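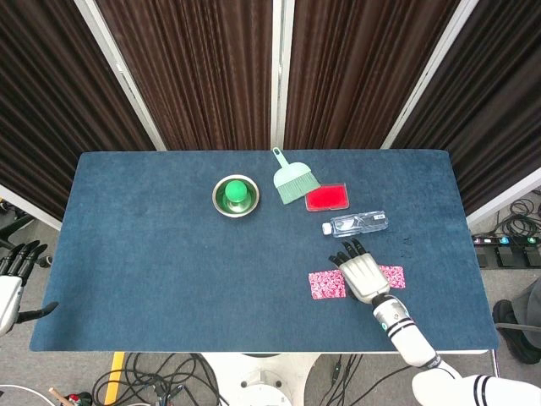
May 8, 2020
By the Somogyi Lab press desk, Trosville

The Somogyi Lab in Trosville today released results from Flaltus, a method for teaching a two-handed humanoid robot to tidy a table by copying recorded human demonstrations. The numbers are decent. The lab would like readers to be careful with them anyway.

Flaltus was trained on 2929 demonstrations and then given 900 test runs with household items such as bowls, brushes, trays and water bottles. It finished the job in roughly two thirds of them. The older Illon method, run on the same robot, finished a little over half.

That gap is real, but it is smaller than the one the lab reported in March. The earlier figure came from just 5 table layouts, all of them seen in training. When the items were moved to new spots, much of the lead went away – and with clear plastic bottles, Flaltus did no better than Illon.

Flat, soft items remain a weak point. The hand often closes on a cloth or mat without getting a fingertip under it, and the software tends to score the grasp as good. Failed grasps were therefore counted by people watching the runs, and 2 watchers did not always agree.

The lab makes no claim that the method is ready for homes. All tests took place in one room, on one felt-covered table, with staff standing by. No other group has repeated the work so far – until one does, the results should be treated as early.

The full report, with every failed run listed, is available from the lab on request.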